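How Can a Robot Learn to Sew a Wound?

When a doctor closes a cut with thread, each stitch is called a suture. Scientists at the Otberg Institute are studying whether a robot can learn to tie sutures by following recorded movements.
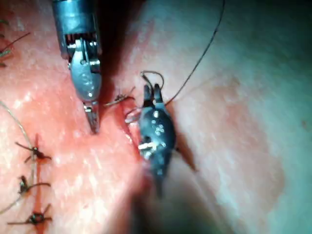
Dr. Melati Pillai and her team used 2,000 recordings to train a computer program named Zoltik. Each recording pairs camera views with the motion of the robot's tools. A separate stitch like the three in a line at the left has its own knot, so the program must learn the knot from start to finish.

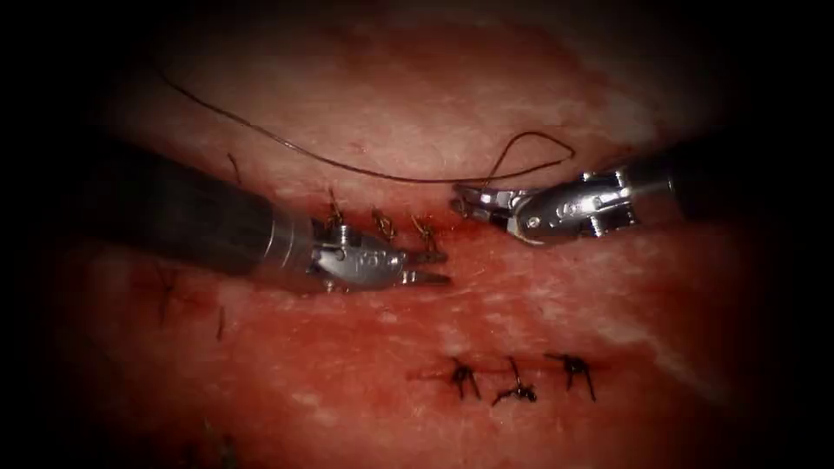 The team kept 900 more recordings out of the training. These are used to test what the program has learned.

Word to know: Incision. A cut made by a surgeon.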